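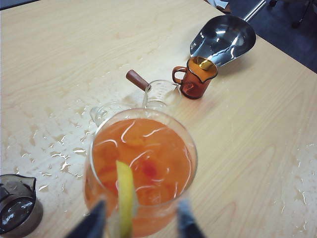 How long can sangria sit in the fridge before the fruit goes weird?

Overnight is fine, but I pull the citrus after that or the rind turns it bitter.

frota_31
Overnight?? I make mine at 7 in the morning for a dinner party and it's plenty. Any longer and the oranges taste like wet paper.

sikhamsue
Disagree with frota. My neighbor Edivaldo Lopes gives his two full days and people fight over the last glass. He peels the oranges first though – so maybe it's the pith that's the problem.

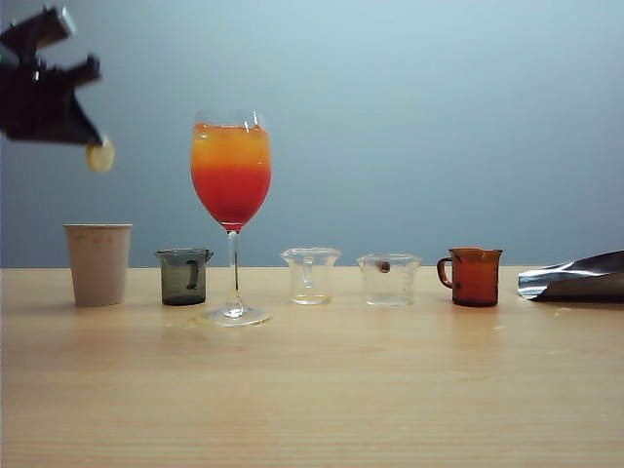

He also waits on the lemon and drops it in right before serving, one slice per glass (I tried it his way in April and wow, so much brighter!).

frota_31
OK peeling I can get behind. Two days, no way.

isness500
Anybody freeze the leftover fruit? I threw mine in a popsicle mold and the kids' ones got mixed up with ours, so label them lol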